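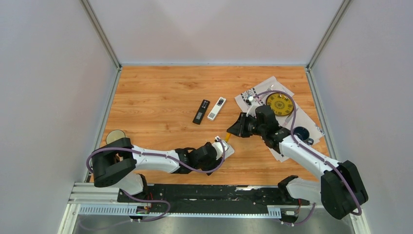

# Week 5: Keeping paper records

Reading for this week: Witkowska, chapter 2. Bring your draft filing plan to the October session.

## 1. What counts as a record

A record is any document kept as evidence of something an office did, decided or received. A signed lease is a record. A spare copy of the lease is a convenience copy and can be thrown out when it stops being useful. The same goes for printed emails when the email itself is kept.

Ask of each paper:

- Is it the only copy, or the signed copy?
- Does a law or contract require us to keep it?
- Would we need it to answer a complaint or an audit?

If the answer to any of these is yes, it goes in the file.

## 2. Series and folders

Records that come from the same activity and are filed the same way form a series. Purchase orders are one series, personnel files another. Plan at the level of the series and you will make far fewer decisions.

Folder titles should say what is inside to someone who has never worked in the office. "Misc." and "Damian's stuff" are both poor titles. Put the year at the end of the title, never in the middle.

Filing order depends on how people ask for things. If callers give a name, file by name. If they give a case number, file by number. Names with accents and double surnames cause trouble in alphabetical files, so write down one rule for them and tape it inside the drawer. We will use Vukčević and Ziółkowski as practice names in class.

## 3. Case study: Harnolis

Harnolis was a parts wholesaler with one records room and 3,000 folders. When Prasanna Thambiah took over the room, 339 folders had no date on them at all. Staff had been keeping everything – they had no schedule telling them what could go.

She listed the series first and left the folders alone until the list was finished. Then she worked through the undated ones, taking the latest date on any page inside as the closing date. After the first pass, 1,000 folders were past their keeping period and were approved for shredding.

Points to discuss:

- Why use the latest date and not the earliest?
- Who should sign the approval?
- What should happen if a lawsuit begins halfway through the shredding?

## 4. Retention schedules

A schedule lists each series, how long it is kept, when the clock starts, and what happens at the end. The start of the clock is the part students most often leave out. "Keep six years" means little until you add "after the contract ends."

A legal hold overrides the schedule. Records under hold stay where they are until the hold is lifted in writing.

## Assignment

Draft a schedule for five series in the Cludow packet. One page, typed. Hand it in to Wojciech Piątek before class. Late work loses one grade per day.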